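3.2 Turnout and the local press

What surprised us most in the Adilton material was how early people made up their minds about voting at all. We had interviews with 47 residents, and the strongest signal came from the ones who had sat out the last council election – they could tell us, in detail, why! Many named the rumor of a boycott, which the weekly Novine printed and then withdrew in September. The correction reached far fewer homes than the first story did (Domański finds the same lag in radio).

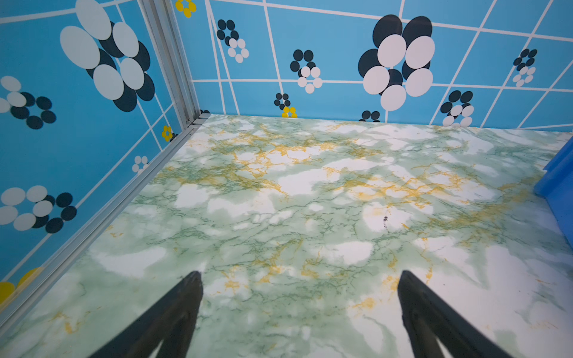

Figure 2. Marbled surface in pale green, white and ochre.

We then mailed 600 households a short notice that simply repeated the correction. Replies were wonderfully frank, and 20 of them ran to several pages. A boycott call, we now think, works largely through what neighbors expect of each other, and that is a thing a researcher can measure.

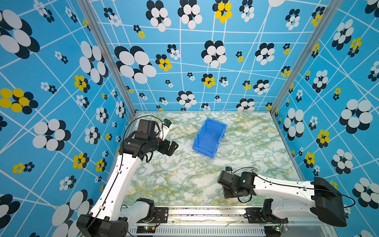

Petronella Molefe objected to this reading when we shared a draft: people who stay home often want a respectable reason afterward, and the rumor gave them one. We take the point gladly, and Section 4 tests it against the Trestemis survey.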